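Questions about powers of attorney for companies

Can a director sign for Veloso without a power of attorney?
Yes, if the articles give this right to one director alone. Please check them first.

Must the document be notarised?
For a sale of land, yes. For daily contracts a simple signature is enough. 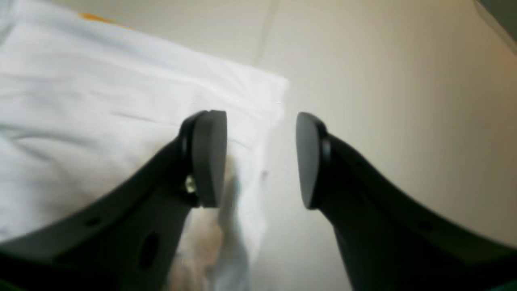

How long does it stay valid?
Until the date written in it, or until the company takes it back in writing.

Who can I ask?
Annatjie Matlala at our Altden office, extension 179.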